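Imprimer | Envoyer par e-mail

Cahier d'atelier, jeudi, salle côté jardin

9 h 10. Repris le rangement de la grande table là où on l'avait laissé. Le papier beige est posé en deux feuilles parce que le rouleau Sirnavach n'est pas assez large (900 mm). Celle du fond passe un peu plus haut que celle de devant, il y a une marche juste derrière la mallette. Ça accroche quand on fait glisser un objet d'une feuille à l'autre. À reprendre avec de l'adhésif sur toute la longueur.

Mallette noire à loquet orange : mètre ruban en haut à gauche, pince en travers au milieu, marteau avec la tête à droite, un tournevis dans sa rainure plus bas. L'autre tournevis orange et noir est resté dehors, à droite. Les logements du bas sont vides, y compris l'arrondi du coin. Il faudrait retrouver la fiche Deltel pour savoir ce qui va dedans, je ne l'ai vue ni dans le classeur ni dans le tiroir 19.
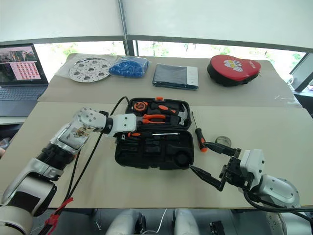
Mallette ouverte, un tournevis encore à ranger. Au fond, les objets en attente.

Rangée du fond, de gauche à droite, avec la destination :
- plateau rond en métal perforé : étagère 8, avec les choses de cuisine
- paquet bleu sous plastique : ne pas déballer, voir avec Lau
- pièce bleu marine pliée, bande blanche au bout : bac textile
- patte d'ours rouge et noire : bac sport, à plat, sinon le couvercle ne ferme pas

Le petit rouleau d'adhésif transparent reste sur la table, on s'en sert tout le temps.

Essayé deux ordres de rangement dans la mallette. Le marteau d'abord, puis la pince : ça va. La pince d'abord : le manche du marteau vient buter dessus et il faut la ressortir. Garder le premier ordre et l'écrire au feutre dans le couvercle.

11 h 30. Question de la lumière. Avec les stores blancs baissés, la salle reste très claire, et par les intervalles on voit les arbres. Pas besoin d'allumer le plafonnier le matin. L'ordinateur portable est bien au bout de la table, écran tourné vers la gauche, on le lit sans se lever.
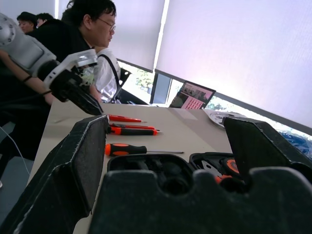 La salle, stores baissés, portable ouvert au bout de la table.

Place assise : on est vite serrés de ce côté. Un fauteuil noir est près de la fenêtre, le laisser là tant que la table n'a pas bougé. Le câble blanc qui pend est à fixer sous le plateau, j'ai mis des colliers dans la boîte 56.

Reste à faire :
- adhésif sur la marche du papier
- étiquette du bac textile (l'ancienne dit encore « Vasutby »)
- fiche Deltel, demander une copie
- colliers pour le câble
- recommander du papier, plus large si Sirnavach en a

Pas touché à l'armoire du couloir.

Imprimer | Envoyer par e-mail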